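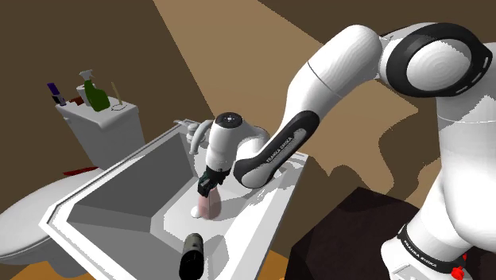 1. Where the Plekico review stands

Report to the program office, 13 Sep 2026
Prepared by Danuta Duda

You asked in April whether the Plekico bathroom package is worth a full license. My answer at this point is no, or at least not at the price quoted. The trial license has six weeks left on it and I would use them before deciding anything.

The package is a set of simulated washrooms with a robot arm already placed in them, plus a scoring tool. We are using it with the Franka arm model at the sink, working on bottle pickup from the basin. Setup took one afternoon, which was faster than I expected. The arm loads correctly and the gripper closes on the bottle where we tell it to.

2. What the vendor claims

The sales sheet promises 600 room layouts. I have opened a good many of them, and a large share are the same room with the wall color changed or the toilet moved to the other side of the sink. I asked Plekico for a list of layouts that differ in floor plan. They sent the sales sheet again.

They also say that skills trained in the package "carry over" to real equipment. I have asked twice for test results and have received a video. A video of one good grasp tells us very little about the bad ones.

3. What we found

Grasping an upright bottle in the open part of a basin is easy, and any of the packages we looked at can do it. Trouble starts when the bottle stands toward the back near the faucet. The arm has to reach down over the counter, and the planner often picks a path that would bump the spout. The scoring tool does not count a bump as a failure if the bottle ends up lifted. I consider that a serious flaw, and it makes the vendor's success figures hard to trust.

Plastic in the simulator does not give when squeezed. Soft shampoo bottles do. We have no way to correct for this in the trial version.

Değirmenci offers a smaller package with 12 rooms. It is plainer to look at, but contact with fixtures is logged properly. Trernetti has not answered our request for a demo.

4. Money and next steps

No license money has been spent. Staff time is within the amount you approved.

Before the trial ends I want to rescore our runs with bumps counted as failures, and repeat the same pickup in the Değirmenci package. The Plevonness lab has a real sink bench and has agreed to lend us time on it. If Plekico's numbers hold up there, I will say so in the next report.

Please do not sign the renewal form they sent you. It commits us to two years.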